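Shared workshop teaches a robot arm to help in the kitchen

Members of the Flornement workshop are building a kitchen assistant, first on the computer and later on a real bench. 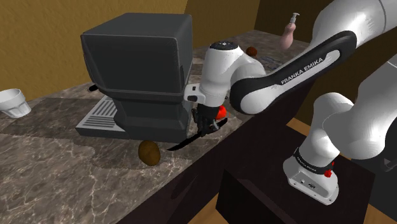 The project is called Lis and it began in June, when Elibariki Makori brought to the workshop the idea of a robot that can prepare vegetables for a shared dinner. He is an electrician by profession and he had never programmed an arm before. Lucyna Cieślak, who writes software for a packaging company, joined him after the first evening. Now there are 4 members in the group, and they meet after work in the back part of the workshop, between the laser cutter and the shelves with paint.

For the moment all the work is done in simulation. The group has made a virtual kitchen with a marble-patterned worktop, an espresso machine and a few vegetables, and the model of a Franka Emika arm is placed on a pedestal beside it. In this kitchen the arm can hold a knife and the members can try again as many times as they wish. "In the simulator I can drop the knife all evening and my feet are safe," says Ms Cieślak.

The knife is the most difficult part. The gripper has to hold it firmly, but the program must also know where the tip is, and a long blade makes every small error of the wrist bigger. In the first version the blade often went through the worktop as if it was made of air. Mr Makori spent 9 evenings on correcting the contact settings, and he says that he is still not fully satisfied with them. The potato also gave some trouble, as it rolled away when the blade touched it from the side.

The group runs the same task 100 times during the night and looks at the results the next day. Almost half of the runs are still stopped by the program, mostly for the reason that the arm comes too close to other things on the worktop. The members have decided not to move these things away, because a real kitchen is seldom tidy.

The real bench is already in construction. The frame is ready, and the worktop will be cut from a board which the workshop received from Plasatix, a local supplier of plastic sheets. The arm itself will be rented for 2 weeks, and in this time the group wants to test only with a blunt blade made of soft plastic.

Other members of Flornement who would like to help with the bench can write their name on the list near the entrance. Knowledge of programming is not required, but experience with wiring is very welcome.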